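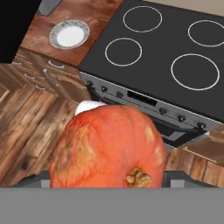 Gripper Trials / Simulation

Frequently asked questions

Last revised in March. Maintained by Lieselotte Heitmann and Kipchumba Ogola.

Which grippers are covered by these trials?

Two parallel-jaw models: the Brolska, with a wide flat body and two fingers, and the Firneck, which has a narrower body and longer fingers. Both are run on the same simulated arm with the same wrist camera. The Flotidska suction head was tested separately and its results are not on this page.

What is the kitchen task?

The arm picks up a produce item, carries it past the stove and puts it down on the counter. The kitchen is a fixed layout with a black four-ring cooktop, a wooden countertop and plank-grain cabinets. Objects are drawn from a set of 25. The pumpkin is the one most often asked about.

Why is a pumpkin in the set?

It is wide compared with the finger opening, its surface is uneven, and the stem breaks the symmetry. Contact points shift when the object is rotated by a small angle. A box or a can of the same width does not show this.

How many trials were run?

1,276 in total, across both grippers and all objects. Of these, 273 used the pumpkin. Trials that ended in a simulator error were removed before counting and run again with a new seed.

How is a successful grasp defined?

The object must leave its support surface, stay between the fingers for 300 simulation steps, and not touch the cooktop or the control panel. Contact with the countertop is allowed only in the release phase. A grasp that holds but rotates the object is logged as a success with a slip flag.

The wrist view is mostly pumpkin. Does the controller still work?

Yes, with limits. A large object held close to the camera hides much of the lower part of the view, including part of the oven door. The cooktop rings and the row of knobs stay in sight above it and are used as landmarks. If fewer than two rings are detected, the controller falls back on joint positions alone.

Can I move the wrist camera?

The mount has an adjustable tilt and offset in the config file. Changing either one requires a new calibration run. Results from different camera poses should not be put in the same table. Calum Nisbet tested a steeper tilt and found that it kept the fingertips in view longer but lost the landmarks sooner.

Are the finger friction values the same for both grippers?

Yes. Default friction is shared so that the comparison reflects geometry and closing force. Material-specific values can be loaded with the pad profile option. Profiles exist for bare metal and rubber. The foam profile is unfinished.

What controller is used?

Mạch, in position mode for the arm and force mode for the fingers. Closing force ramps up until both fingers report contact, then holds. The ramp rate is the setting with the greatest effect on slip for round objects.

Why does the object sometimes jump when the fingers close?

Usually the time step is too large for the contact stiffness. Halve the step and repeat the trial with the same seed. If the jump remains, check the collision mesh. Older copies of the pumpkin used a coarse convex hull that left a gap near the stem.

Do simulated results match the hardware?

Ranking between grippers has matched so far. Absolute success rates have not, and should not be quoted as hardware figures. Wolfram Buschmann is running the bench version of the task with molded stand-ins.

Can I add my own objects?

Yes. Supply a visual mesh, a collision mesh, mass and center of mass. Units are meters and kilograms. Send the files to Helmut Brandes for a check before starting a batch. Objects wider than the maximum finger opening are rejected at load time.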